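**Mirnton Reservoir shoreline access and stocking — progress report, October**

Work under the Gridov grant is on schedule except for the lower ramp. Status by item follows.

**Stocking.** The hatchery delivered 2866 fingerling walleye in one load. Fish were tempered at the north cove before release. Losses in transit were 14 fish, which is within the limit set in the agreement. A second load is planned for spring.

**Fishing platforms.** All 4 platforms are anchored and open to the public. Rail height on the Tuominen side was set too high for seated anglers and has been lowered. The contractor did this at no charge.

**Depth survey.** The Sonurix unit lost signal over the weed beds, so the east arm was run a second time at slower boat speed. The new data are usable. Contour maps will go out with the next report.

**Creel survey.** Clerks work from first light to 11 a.m. and again in the evening. Catch is mostly perch and small bass. Length records from the first weeks were taken to the fork of the tail by one crew and to the tip by another — these have been flagged and left out of the averages. 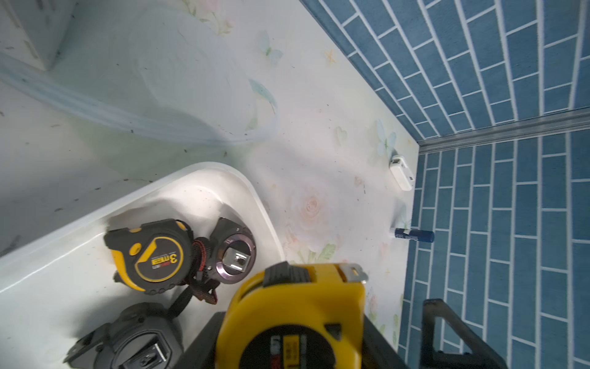 All crews now record total length, mouth closed, tail pinched. The field sheet has been reprinted to match.

**Budget.** Spending stands at 50 percent of the award. The ramp concrete has not been billed. We request approval to move the unused boat fuel money to signs at the lower ramp, and need an answer before the pour is scheduled.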